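The Lambridge Washed Coverlet – Queen and Full

214 shares 9 comments

I've been selling bedding long enough to know that most people buy a coverlet for the color and keep it for the weight, so let me start with the weight. The Lambridge is a middleweight. It's heavier than a flat sheet folded double and a lot lighter than the quilts we carry from Madigan, and on my own bed it's the only layer I use from late spring until the mornings start getting cold. In winter it goes over the duvet and stays there.

It comes to us already washed, so you don't get that stiff cardboard feeling for the first month. I can't stand that feeling! I sent back a whole carton from another supplier last year over it (we're still on speaking terms, just about). The Lambridge drapes from the first night and the corners fall the way you want them to, with no pinning and no tugging.

Colors this season are pink, oatmeal, slate and a brownish red the mill calls brick. I had my doubts about the pink and ordered a small batch, and by March I was on the phone begging for more. It's a friendly color, and it looks good with dark greens and navy, which surprised me. If you're stuck between pink and oatmeal, think about your walls before you think about your sheets. Cream walls make the oatmeal disappear.

A word on size, and please read this bit before you order. The queen has a drop of 11 inches on each side on a standard queen mattress. If yours has a thick topper on it, that drop gets eaten up fast and you may see more of the box spring than you'd like. In that case write to me and I'll tell you whether the next size up will look silly. Sometimes it does, sometimes it's perfect – depends on whether you've got a footboard.

I use mine as a folding table half the time, I'll admit. A made bed is the best flat surface in the house on laundry day, and a coverlet with a tight weave puts up with that kind of treatment far better than a fluffy one.
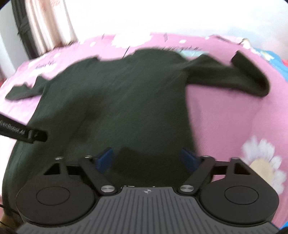 A green top on a pink bedspread.
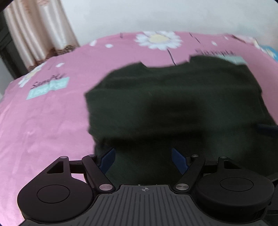 Mei-kuen Leung wrote in to ask whether the full size would survive a cat, because her last one was pulled to loops inside a season. She ended up buying it in slate, and her note after 2 months said there was one snag near the pillow end and she'd worked it back through with a blunt needle. She also thinks we should sell the shams separately. We do now, so thank you for that.

Washing: cold or warm, gentle cycle, any ordinary detergent. Skip the fabric softener. I know, I know, everybody loves the smell, but it leaves a coating and the cotton stops breathing. Tumble on low and take it out while it's still a touch damp, then throw it over the bed and smooth it with your hands. I've never ironed one. If you like a crisp look you can, but I'd steer you to the Visell percale set instead and save you the work.

Expect a little lint from the brick in the first wash or two, and wash it by itself until that stops. The other colors have behaved themselves so far.

Shipping is free on orders over $50, which covers either size. We pack on weekday mornings, and if your order is in by 9 it usually leaves the same day. The Mindport warehouse handles the West Coast, so folks out there can expect a separate tracking number if you've added pillows.

Returns are easy as long as it hasn't been washed. Sleep under it if you have to, just keep the tag on and the dog off. Fold it back into the cotton bag it came in and use the label tucked in the pocket.

We're low on slate in the full and I don't have a restock date yet. Pink and oatmeal are fine in both sizes.

Share this product 214
View all 9 comments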